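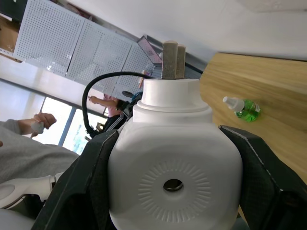

*白色的插电小件,正面有一圈放射状的凸纹,旁边的浅色木桌上横放着一小瓶绿色液体。*

# 去 Kedero 看了一天家里的小东西

2021年12月20日,晚上写的,脚还有点酸。

Kedero 的开放日我惦记了小半年。八月份的时候就听说他们要把小楼敞开给外人看,后来一推再推,推到了快过年的时候,我都以为这事儿黄了,结果前阵子忽然收到报名成功的短信,高兴得我当场把短信念给全家人听(家里人的反应比较平淡,只问我中午管不管饭。管的,后面会写到)。

去之前很多朋友问我,Kedero 到底是做什么的,有什么可看的。我自己也说不大清楚。他们做的都是家里最不起眼的那些东西:插在墙上的、搁在窗台上的、挂在门后头的、塞在抽屉最里面的。一件一件单拎出来,谁也不会专门坐车去看,可是放在一栋楼里,一屋子一屋子地摆开,还真能看上一整天。

## 路上

坐17路到倒数第二站,下来还要走一段。地址是959号,可那条路上的门牌排得非常随性,我从九百二十几号一路找过去,中间忽然跳出来一排没有门牌的仓库,再往前又成了一千零几号,只好掉头往回走。最后是跟着一位推婴儿车的妈妈进去的,她看起来很有把握,我就赌了一把,赌对了。

门口照例扫码、量体温,每个人发一张手写的小卡片,上面画着楼里的路线。卡片是用包装盒的边角料裁的,背面还印着半截说明书,我那张背面写着“请勿在潮湿处”,后面就没有了。我很喜欢这张卡片,已经夹进本子里了。

楼一共两层,开放的有四间:一间讲外壳,一间讲插头和线,一间是样品桌,还有一间原本是会议室,临时当成了喝茶吃饭的地方。我这个人逛展览向来没有章法,看到哪间人少就先钻哪间,所以下面的顺序跟卡片上画的对不上,将来有谁照着我这篇去走,请以卡片为准。

## 外壳那间

这间最热闹,小朋友也最多。靠墙是一排矮架子,上面放着各种壳子,有的还没有合上,里面空空的,像刚剥出来的果壳。旁边竖着牌子写“可以拿起来”,于是大家都拿,拿起来又舍不得放下,架子前面就堵住了。

我以前从来没有想过,一个白色的塑料壳子能有这么多讲究。带我们这一拨的讲解员是个年轻姑娘,嗓子已经有点哑了,还是讲得特别起劲。她说白色是最难伺候的颜色,同样叫白,有偏蓝的白,有偏黄的白,还有一种他们内部叫“冷粥白”的,听着就没有胃口。她把三块样片并排放在窗边让我们看,又拿到灯底下让我们再看一遍,我在窗边选的那块,到了灯底下居然成了最不喜欢的一块!旁边一位大叔跟我情况一样,我们俩互相看了一眼,都有点不好意思。

然后讲到壳子上的花纹。这一段我听得最认真,因为开头那张照片里的小东西,我第一眼喜欢上的就是它的花纹。那么大一块正面,什么都不印,就做一圈短短的凸棱,围着中间那个深色的小圆孔散开,像小孩子画的太阳。整个身子是圆角的方墩墩的样子,往上收成一截带台阶的圆颈,再往上才是两片扁扁的金属插脚,并排竖着。插脚是那种不怎么亮的金属,有拉丝的感觉,跟白色配在一起很安静。

我问讲解员,花纹为什么爱做成这样放射的。她说原因好几个,有的是为了手指头拿着不打滑,有的是为了让一大块平面看起来不那么呆,还有的纯粹是当年画图的人喜欢,后来改过好几版,都没舍得去掉。我觉得最后这个说法最可爱,也最像真的。

## 插头和线

第二间比较窄,进去要侧着身子走。墙上挂满了线,黑的、白的、灰的,一卷一卷,用旧布条扎着。屋里有一股新塑料的味道,我不讨厌,不过待久了头会有点沉,窗户开了一条缝,风吹进来冷得很,大家就一会儿往窗边挪,一会儿又往里挪。

Kedero 的线有一部分是跟 Tidow 订的,那边专门做细线,这次也派了人来摆了一张小桌。桌上放了几根让大家比较软硬,最软的那根绕在手指上,松开以后懒洋洋地摊着,最硬的那根一松手就弹起来,差点打翻了人家的茶杯。守桌的师傅很有耐心,教我们怎么收线:先顺着线自己想弯的方向走,画大圈,不要一上来就往手掌上死命地缠。我回家试了一下,吹风机的线果然服帖了,可是熨斗的那根还是老样子,大概是被我缠坏了好些年,一时半会儿缓不过来。

这间还有一块板子,上面钉着各种插脚,两脚的、三脚的,圆的、扁的,底下写着名称。有个小姑娘在板子前面站了很久,最后跟她爸爸说,三脚的那个像一张惊讶的脸。她爸爸说是的。后来我再看那块板子,满眼都是脸,回家路上看见插座也是脸,到现在还没有好。

## 吃饭,喝茶

午饭是盒饭,一荤两素加一个橘子。荤的是土豆烧鸡,土豆比鸡多,但是土豆烧得极好,面面的,把汤汁都吸进去了。我对面坐着一对老夫妻,自己带了一罐腌萝卜,很大方地推到桌子中间让大家夹。就着那罐萝卜,我把饭吃得一粒不剩。

会议室的茶是大桶的热茶,用的杯子却很好看,是 Weldu 送来的样品杯,杯口稍微往外翻一点点,喝的时候不会烫到嘴角。他们也不介绍,就这么摆着给大家用,我看好几个人喝完以后把杯子翻过来看底。我也翻了。

## 样品桌

下午我几乎都耗在这一间。我原本打算看一会儿就走,结果待了超过40分钟,出来的时候天色都变了。

这里的桌子跟前面不一样,没有玻璃罩,也没有绒布,就是浅色的木头桌面,木纹一道一道拉得很长,东西直接搁在上头。我觉得这样摆特别对。家里的东西本来就是搁在桌上、台上、柜子上的,罩起来反倒看不出好坏了。浅木头又是很体贴的底色,白的放上去不刺眼,绿的放上去就格外绿。

说到绿的,照片右上方那个小瓶子,我来来回回看了好几遍。瓶身是半透的塑料,里面的绿色液体透着光,白色的瓶嘴尖尖的,像个小圆锥,就那么横躺在桌上。我这种人见了带颜色的小瓶子就走不动路,小时候收过一抽屉,薄荷糖浆的、钢笔墨水的、外婆的花露水,洗干净了装上水,摆在窗台上看光。后来搬家全没有了。今天站在桌子跟前,忽然就想起那个窗台来,连窗台上那块翘起来的油漆都想起来了。

桌子另一头是 Gralero 的收纳盒,纸浆压的,摸上去有点毛。他们的想法是让人把家里零零碎碎的插头、充电器、转接头各放各的格子,盖子上留一块地方可以用铅笔写字,写错了拿橡皮擦掉。我旁边的阿姨当场就跟她女儿打电话,问家里那一堆黑线到底哪根是哪根,女儿在电话那头大概也不知道,两个人越说声音越大,说到后来都笑了。

我买了一个四格的收纳盒,40块,不算便宜,但是我实在太需要它了。我们家有一个抽屉,打开的时候要用手压着里面的东西才拉得动,关上的时候要再压一次。今晚回来我第一件事就是把这个抽屉倒在床上,倒出来三个不知道属于谁的充电头,一截蜡烛,一把再也没有锁的钥匙,还有一颗去年找了很久的纽扣。充电头进了第一格,转接头进了第二格,第三格放电池,第四格我想了半天,在盖子上写了“再说”。

## 几件琐碎的事

想去的人可以记一下:

- 楼里存包的地方在楼梯底下,很矮,个子高的要当心头。
- 二楼的洗手间水龙头要往里推才出水,不是拧的,我拧了好一会儿。
- 外壳那间上午人多,午饭一过就空了,想慢慢摸的话等那个时候去。
- 小卖部只收现金和扫码,收纳盒下午就剩大号的了。
- 公交站台没有遮的地方,冬天等车围巾要带厚的。

临走的时候讲解员在门口收卡片,说想留着的可以不交,我就厚着脸皮没有交。她嗓子已经几乎出不了声了,还朝每个人挥手。外面冷,那位推婴儿车的妈妈又走在我前面,孩子睡着了,手里攥着一小段白色的线头,不知道从哪间屋子带出来的。我跟着她们一直走到车站,车来得很快,我还坐到了靠暖气的那个位子。

他们说开春还会再开一次,到时候楼下的模具间也放人进去。我已经把报名的页面收藏好了,下次想带我妈一起去,她对瓶子比我还有感情。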